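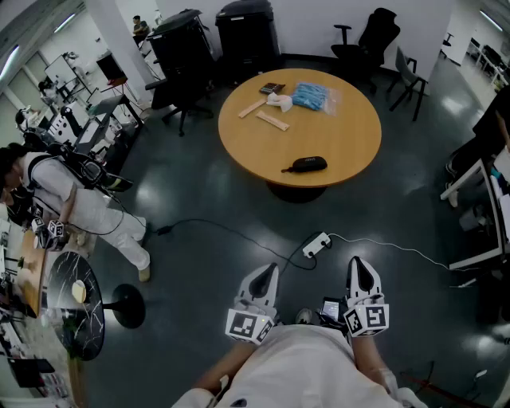
Section 5. Preparing a Table and Recording a Demonstration

5.1 Purpose of this section

This section sets out the procedure for members of the Skemeden Student Robotics Club who are recording hand-held gripper demonstrations for the tidying project. It should be read together with Section 2 (Charging and Storage) and Section 4 (Calibration). Members who have not yet completed the induction with Myfanwy Prosser may assist at a table but may not wear the equipment.

The text was revised on 14 Oct 2023 and replaces the version issued in July. The steps on restarting after a lost marker have been rewritten, and the old paper log sheet has been withdrawn.

5.2 Before you begin

1. Sign in on the club register and enter the number of the gripper pair you have been given. The two grippers of a pair are calibrated together and must stay together.

2. Check that every marker cube is firmly seated. A cube that turns under light finger pressure must be returned to the equipment desk. Do not glue or tape it.

3. Wipe the printed faces of each cube with a dry cloth. Do not use cleaning spray, as this dulls the print.

4. Open and close each gripper fully several times. The jaws should move freely and return without sticking.

5. Put on the head camera and adjust the strap until it is secure but comfortable. Tie back long hair, and tuck in any lanyard or scarf that could swing in front of the lens.

Note: Watches and bracelets should be taken off before recording. Sleeves should be short or rolled to the elbow.

5.3 Laying out the table

1. Choose a table with clear floor on at least one side. Chairs should be pushed back far enough for you to step to the left or right without looking down.

2. Place the objects within easy reach of both grippers. The object set for the tidying project is made up of everyday things such as tissues, wrapped sticks, small boxes and plastic packaging. Members may add items of their own with the agreement of the session lead.

3. Vary the layout between recordings. Soft items may be crumpled or folded, and long items may lie at any angle. A layout that has been straightened up for neatness is of less use to the group training the model.

4. Remove anything sharp, anything that may spill, and anything that you would be sorry to see dropped.

CAUTION: Cables on the floor are a trip hazard, and a member holding two grippers cannot easily break a fall. Before each recording, look for power strips and loose cables along the path you intend to use. If a cable cannot be moved, choose another side of the table.

5.4 Recording

1. Stand facing the table and hold both grippers in front of you, with the marker cubes in view of the head camera.

2. Start the recording and remain still for 5 seconds. This pause is used to align the gripper cameras with the head camera.

3. Carry out the task at an even pace. Pick up one object at a time with either gripper, and do not touch any object with your fingers.

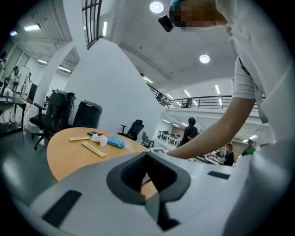 4. Keep your head turned towards the object being handled. Bend from the hips if the object is on the far side of the table — leaning over with the head raised will take the markers out of view.

5. When the task is finished, bring both grippers back to the starting position, hold still again, and stop the recording.

6. If an object is dropped on the floor, stop, replace it and begin a new recording. If it is dropped on the table, carry on. Recoveries of this kind are wanted.

Note: Other members may be working or walking nearby. This does not spoil a recording, provided that they do not reach across your table. Conversation should be kept to a normal level.

5.5 If a marker is lost

The recorder gives two short tones when a cube has been out of view for too long. Lower both grippers, look directly at them until the tones stop, and continue from where you were. If the tones sound again in the same recording, abandon it and mark it "M" in the log. Repeated faults should be reported to Raghavendra Shetty, who keeps the calibration records.

5.6 Ending the session

1. Copy the recordings to the club drive before switching anything off. The Pelance folder is for tidying tasks only. Folding tasks belong in Skyrme.

2. Compare the number of files copied with the number in the log.

3. Return grippers, head camera and harness to the equipment desk and put the batteries on charge as described in Section 2.

4. Clear the table and put the chairs back.

The club held 1,376 accepted recordings when this section was revised. Members who wish to have a rejected recording looked at again should write to Idris Hopkin within 7 days, giving the gripper pair number and the log entry.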